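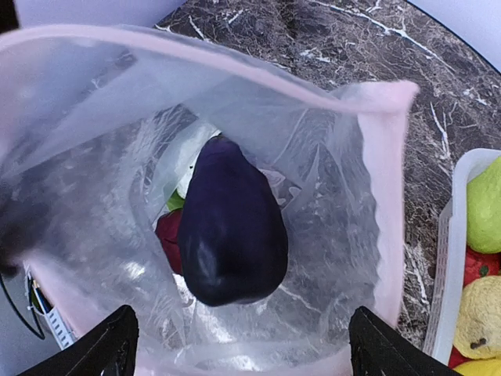

Opening slide: eggplant in a clear bag, from the top.

PUTTING THE PRODUCE AWAY
Bagging soft play food for lending
Speaker notes, Larasati Chin
Jorgate Toy Library, December meetup

[Leave the opening slide up while people find seats. Say hello. Restrooms are past the coat rack.]

Start with who I am. I run the play food shelf at Jorgate. That means fruit, vegetables, bread, the cake sets and the tea things. Tonight is only about the fruit and vegetables, the soft ones. Wooden food is a different talk because it can go in a box and survive.

Then the eggplant. Large dark pieces are the ones I put in first. They take up the bottom of the bag and the smaller pieces settle in beside them. If the eggplant goes in last it sits across the opening and the zipper won't close. Most of the sets that come back to us with a split bag have a big piece jammed in at the top.

Ask the room: who keeps play food in the basket it came with? Wait for hands.

THE BASKET PROBLEM

A basket looks good on a shelf. Kids go straight to it. It's also how we lose pieces. A heaped basket drops a strawberry in the parking lot and no one hears it, because soft food makes no sound.

The other thing with baskets is checking them in. You can't see the bottom layer. The person at the desk either tips it all out or takes the family's word for it, and when there's a line it's always the second one.

So our rule at Jorgate is basket for display, bag for the trip home. The basket stays on the shelf as a sign that the set exists. The food travels in a clear bag with the card inside it.

We tried this with around 10 families over the summer before we changed the whole shelf. Mention that the Osman branch did it differently – they send the basket and the bag together, with the food in the bag and the bag in the basket. It works for them. They have deeper shelves than we do.

[If someone asks about mesh bags: yes, they breathe better, but small stems and leaves catch in the mesh and pull loose. I stopped buying them.]

MOVING THE PIECES ACROSS

Say this part slowly. People want to grab handfuls and it's quicker to go one at a time.

Stand the bag up next to the basket, close enough that you're not reaching. Open the top wide before you start. New bags want to fall shut, so fold the rim back a little or have a second person hold it. With two people, one holds the bag and the other does the picking up. Don't swap halfway through, you lose track of the list.

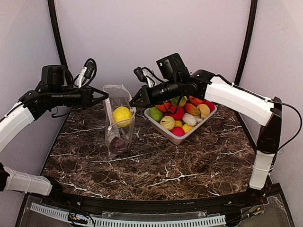

Read the piece out loud as it goes in. "Lemon." The other person marks the card. It feels silly the first few times. After that it's quick, and a full set takes us under two minutes once both people know the pieces.

Order that I use:
Big and heavy first, so eggplant, pumpkin, melon.
Round things next. Let them roll to wherever they fit.
Long things down the sides. Carrot, banana, corn.
Anything with loose leaves or a stem on top, where it won't get crushed.
Card last, facing out.

Round pieces get stuck partway down a narrow bag. Don't push from the top. Pinch the plastic from the outside below the piece and ease it down. Pushing is how the side seams go.

Leave some room. A bag packed tight to the zipper comes back with the zipper pulled off the track. The Britero branch fills theirs to just over half and splits any larger set over two bags, both with the same label and a colored dot. I've started doing that with the big market set.

[Pause for water. Ask if anyone at the back needs me to speak up.]

WHICH BAG

I get asked this more than anything else, so it has its own slide.

Clear, with a zipper top. Clear so that a family can see what they're taking and so that we can see what came back. Zipper because ties get lost and knots get cut.

Get one with a colored zipper strip if your supplier has it. A strip you can see is easier for a tired parent to line up. It also shows from across the room when it's been left open.
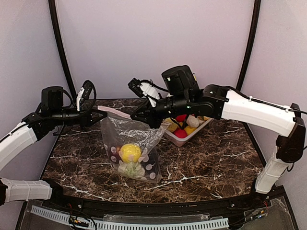
Clear zip-top bag standing open on the table. The reddish-pink strip runs along the top edge.

Point to the strip. Say that pulling the opening wide from both sides is fine, the plastic takes it. What it doesn't take is being lifted by one corner when it's full. Lift from underneath.

Crinkles don't matter. People throw bags out when they look wrinkled, and a wrinkled bag holds food as well as a flat one. Throw it out when there's a hole or when the zipper won't catch.

On safety. Plastic bags and small children are a bad mix and every one of you has parents who will bring it up, and they should. Our label says "Adult opens, adult closes, bag goes up high." We say it again at the desk. The bag is never part of the toy. If you lend mostly to families with babies, use a cloth drawstring bag and accept the slower check-in. The Sivlow group does this. Their cloth bags have a picture card sewn on the outside.

WASHING

Keep this short, there is a handout.

Soft food gets chewed. Ours is washed between every loan, in a laundry net, cool, and dried flat on a rack. It must be dry all the way through before it goes back in plastic. Squeeze the thickest piece and hold it to your cheek. If it's cool, it needs another night. The eggplant is always the last one ready at our place.

Wipe out the bag as well and leave it open upside down over a bottle.

MISSING PIECES

We don't charge for one lost piece. We write it on the card so that the next family isn't blamed. I keep a tub of spares from sets we've retired, and a lime can stand in for a lemon with most customers under school age.

If a piece turns up with no home, it goes in the tub with a slip saying where it was found. Please all of you do this. I had a tomato for most of a year that belonged to Britero.

QUESTIONS

[Bags and blank cards are on the side table for people to try. Handouts by the door. Ask who wants the label file and take down emails. Chairs need to be stacked before we go.]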